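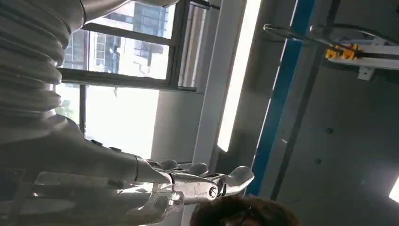 Dark gray frames divide the window into panes, with a neighboring multi-story building in bright sunlight outside.

Keeping the Daylight at Sasside

When the Sasside building was surveyed ahead of its renovation, the windows were listed as a maintenance problem. Seals had failed on the south side, several handles no longer turned, and the heating bills for the upper floors were well above those for the rest of the Stidthorpe site. The survey covered 644 window units and recommended that most of them be replaced with smaller openings.

The recommendation was not adopted. Staff who worked on the south side had asked for less glare, but very few had asked for less window. In written comments collected before the design was settled, occupants described the view across to the neighboring building as the way they kept track of the weather and the hour.

"People will put up with a surprising amount of sun if they can see out," said Antonina Romaniuk, who led the design work. "They wanted to be able to look up from a bench and see something at a distance."

The approved scheme kept the original openings and replaced what was inside them. New frames were finished in dark gray, a color chosen after trial units in white and in gray were fitted side by side in two rooms on the same corridor. Hnat Chornovol, who supervised the installation, recalls that the white frames were preferred on cloudy mornings and disliked by noon. Against a bright sky the darker bars gave the eye an edge to rest on.

Glass was the more difficult decision. A tinted product would have reduced glare at a stroke, but it also dulled the rooms through February, when the sun is low and the working day begins before full light. The team settled on clear double glazing, with blinds to be fitted room by room at the request of the people using them. To date, 300 requests have been received, most of them from the south side.

The effect at midday is strong. The sunlit wall opposite sends a good deal of light back into the rooms, and pale facades of this kind can be as tiring to face as the sun itself. Marichka Kuzmenko, who manages the building, advises new occupants to place screens at a right angle to the window and to keep glossy surfaces away from it where the work allows. Clear plastic and polished metal are the usual sources of complaint, she notes, and moving an item a short distance often settles the matter.

Cleaning has also been revised. The inner faces are now washed by floor, beginning at 4 in the afternoon -- late enough that the glass on the south side is out of direct sun and does not streak. The outer faces are cleaned from the roof under a separate contract with Bhatt.

A second phase will extend the same frames to the north stair and the ground-floor entrance, adding a further 100 units. Danjuma Ojo, who is preparing the schedule, expects to keep the openings at their present size. Samples of the gray finish are on display at the reception desk, and occupants may leave comments there until the order is placed.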